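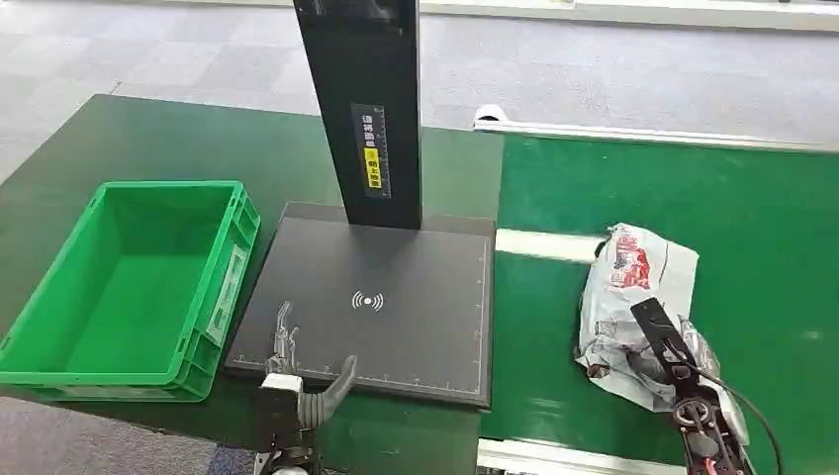
A green crate on the work table, empty.

My grandmother kept her letters in a tin for cookies, and when she died the tin came to me, because I was the only one in the family who could still read her handwriting. I wrote in October that I wanted to read all of them before the winter. Many of you asked how it is going. It is going slowly, but I have now a method, and today I want to write about it.

First I must correct something. I told you it was one tin. My uncle Wendelin Brunner has since called me and said he has two more boxes in his attic in Rarkden, which he forgot. So the whole collection is bigger than I thought. In my own tin were 300 letters and postcards. In his boxes there are more, and also bills, a school certificate and a recipe for plum dumplings that stops in the middle of a sentence.

The letters are written in the old script that children learned at school in her time. I learned it from her at the kitchen table when I was a girl, but I was not a patient student. The small "e" looks like an "n", and the "s" has different forms depending on where it stands in the word. When she was in a hurry, everything becomes one long wave. For the first week I needed a full evening for one page.

What helped me was to stop reading in order of date. I started with the letters from the years when she was calm and had good paper. Her hand is round there and she repeats the same things: the weather, the hens, who was in church on Sunday. After 50 of these I knew her alphabet. Then I went to the difficult ones, from the time when she worked in the laundry in Vunley and wrote with pencil on the back of order forms.

I type each letter on the computer exactly as it is, with her mistakes. When I cannot read a word I put three dots and go on. This was hard for me to accept. I wanted to solve every word before I moved to the next line, and I lost many evenings like this. Now I come back after a few days, and often the word is simply there, very clear, and I am a little ashamed.

There is one word I still have not solved. She uses it in seven letters, always about her sister. "Today Anna was again very" and then this word. My uncle thinks it means stubborn. My mother thinks it means tired. They knew the same Anna, and they have discussed it on the telephone for two Saturdays now. I have written it down on a card above my desk, letter by letter, and I look at it when I drink my coffee.

I did not expect that I would laugh so much. In my memory she was a strict person who ironed the dish towels. In the letters she is 22 and makes fun of the priest, and she owes money to a friend for a pair of shoes. She describes those shoes for almost a whole page. I would like very much to know what happened to them.

Next weekend I take the train to Rarkden to get the two boxes. My uncle says I should bring a strong bag and an empty stomach. If somebody among you reads the old script and has an idea for a word that begins with "gr" and ends with "ig", please write it in the comments.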